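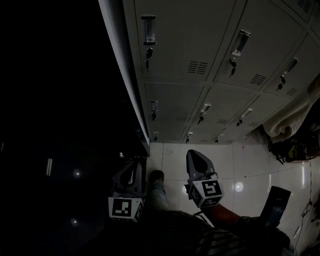
How Does a Locker Work?

Home | Young Readers | How Things Work | Places | Ask Us
Print this page | E-mail this page

A locker is a small metal cupboard that one person can close and lock. Many lockers joined together are called a bank. The visitor hall at Funadstead has 111 lockers, and the Semaan swimming center has 300. Large doors are meant for coats and school bags. Smaller doors are meant for shoes, books or lunch boxes.
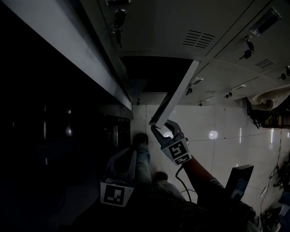
Every lock has a part called the cylinder. A row of tiny pins sits inside it, and springs push the pins down. When the right key slides in, its bumps lift each pin to the correct height. The cylinder can then turn. A key with different bumps leaves some pins too high or too low, and the door stays shut.

Many locker doors also have narrow slots, known as vents. Air moves through them, which helps a damp towel to dry and keeps the locker from smelling stale.

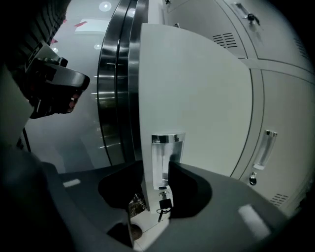 Some handles are set into the door – these are called recessed handles. They stick out very little, so sleeves and bag straps are less likely to catch on them. Fingers fit into the hollow and pull the door open. Before closing a door, look for straps or sleeves hanging over the edge, and keep your fingers away from the hinge side.

Lockers should be emptied and wiped with a soft cloth at the end of each term. Leave the door open until the inside is dry.

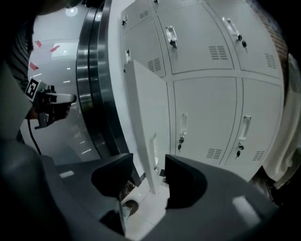 Saren wrote to ask what happens when a key is lost. Most buildings keep a spare key, with a number on it that matches the door. Tell an adult at the front desk as soon as you can, and remember your locker number.

Contact Prerusetti Learning Pages | Copyright Prerusetti | Back to top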